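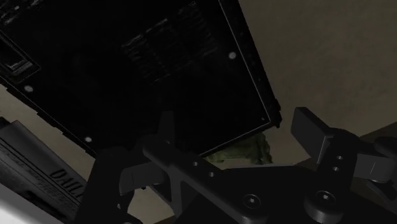 Flat and nearly black, with pale round dots on its face.

Ask anyone in Umberg where to spend a wet Tuesday in November and they'll send you down the hill to the repair hall, where the kettle goes on at 8 and the queue is out of the door soon after. I went for an hour and stayed until they put the lights out!

The hall began with 2 tables and a box of borrowed screwdrivers. Now there are 36 benches, and people come over from Trallberg on the early bus with toasters in their laps, radios in shopping bags and, on the morning I was there, a sewing machine in a pram. You take a numbered ticket, you find a seat, and when your turn comes you sit down next to someone who knows what they're doing and you mend the thing together. That last part is what I loved. You hold the torch, you do the fiddly screws, and you go home knowing what a fuse looks like when it has gone. 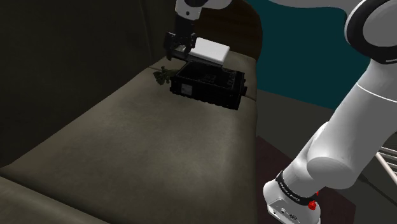
My own patient was a Wallach hand mixer, older than I am, which had given up halfway through a birthday cake. The trouble was a worn lead just inside the handle -- a small job, I was told, and a very common one. We cut it back, joined it again and gave the beaters a spin. What a noise! Half the row looked round and cheered.

Lunch is soup from the Saithong kitchen across the road, brought over in huge pans and eaten standing up (the lemongrass one is worth the trip by itself). Talk over the bowls is all springs and belts and where to find a decent bit of felt. One woman had been hunting for a lamp switch for 44 weeks and had just been handed one out of a biscuit tin. She showed it to everybody, me twice.

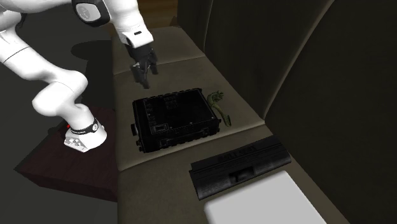

Afternoons are slower and belong to the bigger jobs: chairs that need regluing, clocks that need patience, a stubborn accordion that seems to come every month. If you're planning a visit, bring the plug and the instructions if you still have them, and wear something you don't mind getting oil on. Cakes are always welcome at the tea table. I'm taking one next time, mixed with the Wallach.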